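Stacking Games for Grown-Ups (and Everyone Else): Your Questions

By Treasa Sheehan
30 March 2026
203 shares | 40 comments
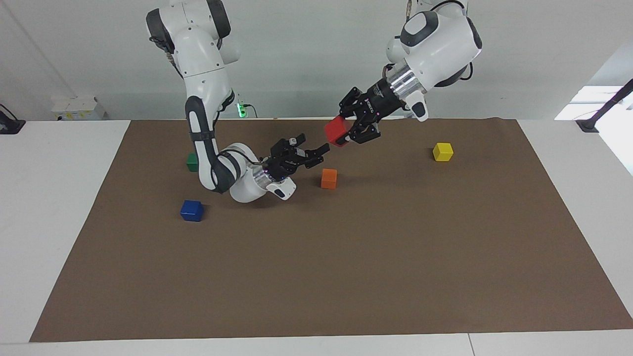 A red cube held over a brown mat.

We get a lot of mail at the Bondoder Games Room from people who want to try stacking and balancing games and don't know where to begin. I love these letters! I've been playing this kind of game since I was small enough to get in trouble for shaking the table, and I could talk about it all night. These are the questions that come up most.

What counts as a stacking game?

Anything where you build a pile and the pile can fall down. Some have you pull pieces out, some have you put pieces on, and some (my favorites) make you do both while a card tells you which hand to use. You don't need to buy a thing to find out if you like them. A bag of plain cubes and a table will keep you going for an evening.

Which game should I learn first?

Skorkudel, if you come to us. Each player has a color, you take turns adding cubes to one shared tower, and whoever knocks it over loses a point and has to rebuild the bottom row. Lensa Dinsa teaches it to new players and she can have you playing in the time it takes the kettle to boil. The scoring has a few wrinkles, mostly to do with overhangs, but leave those for your second game.

Is it fun with only 2 players?

Yes, and it's a very different game. With a big group you spend most of the night laughing and hoping somebody else gets the awful turn. With one opponent, every awful turn comes straight back to you. Some couples come in and play in complete silence for an hour and then tell us they had a wonderful time. I believe them.

My hands shake. Can I still play?

Please do! Mine shake too, especially when people are watching. Rest your wrist or the side of your hand on the table when you set a low piece, and let your breath go before you let the piece go. For the high rows, stand up. A lot of new players stay glued to their chairs and reach upward with a stiff arm, and standing makes a huge difference. If a full-size cube is hard to hold, ask at the desk for the Wolde set. Its pieces have a groove down each side and they're much kinder to sore fingers.

Do I need a mat?

You don't need one, but I'd never go back. A mat keeps the bottom row from sliding, and when the tower goes over you get a soft thump where you used to get a crash and a piece under the radiator. Look for something that lies flat with no curl at the corners. Thick and squashy is bad, as the bottom row will sink on one side and you'll be building a lean into your tower from the very first piece. Plain colors are easiest on the eyes.

How do I stop my tower from leaning?

Get your eyes down level with it and look from two sides before each turn. From above, everything looks straight. Géza Szilágyi, who has won our September tournament more often than the rest of us like to admit, walks all the way around the table before he places anything at all. It drives people up the wall, but he's allowed, so long as he doesn't bump the table.

If the lean has already started, put your next piece a hair toward the high side. A big correction usually brings the whole thing down.

Can I touch a piece and then change my mind?

In Skorkudel, yes, until you lift it. In Drunano, no. Touch it and it's yours. This is the cause of nearly every argument we've ever had in the room, so say out loud which rule you're using before you start.

What happens if the table gets bumped?

If a player bumped it, hard luck, it counts as a fall. If it was a door or a passing elbow, the tower is rebuilt as near as anyone can remember and the same player goes again. Bring a good memory.

What age can children start?

Kids who can sit through a short picture book can play with the big cubes, and they're often fearless in a way that makes the grown-ups look silly. Children under 2 are welcome in the room with a parent but should stay away from the small sets, as those pieces go straight into mouths.

How do I clean my pieces?

A cloth barely damp with water, then a dry one right after. Don't use polish! A polished cube is a slippery cube, and it ruins every piece it's stored with. Ottmar Ruppert once rescued a polished set by rubbing each face on plain paper, and it took him most of a weekend.

Can I bring my own set?

We'd love that. Put a small mark on your pieces so they find their way home with you. Sets with uneven or chipped cubes are fine for friendly games (they're a riot, in fact) but not for the tournament, where everyone uses the room's set.

Do I have to sign up for the September tournament in advance?

Yes, there's a sheet at the desk. Abrehet Gebremichael runs the tables and she'll pair you with someone near your own level for the opening round. Spectators can just turn up. Please clap after the piece is let go, and not before.

I tried it once and my tower fell right away. Should I give up?

Oh, come back! Everybody's first tower falls right away. Mine still does, some nights, and the noise it makes is half the fun. If you have a question I haven't covered, leave it in the comments and I'll add it the next time I update this page.

Related
Drunano: The Touch Rule Explained
How to Store Small Game Pieces
Overhang Scoring in Skorkudel
Quiet Games for a Rainy Afternoon
Picking a Table That Doesn't Wobble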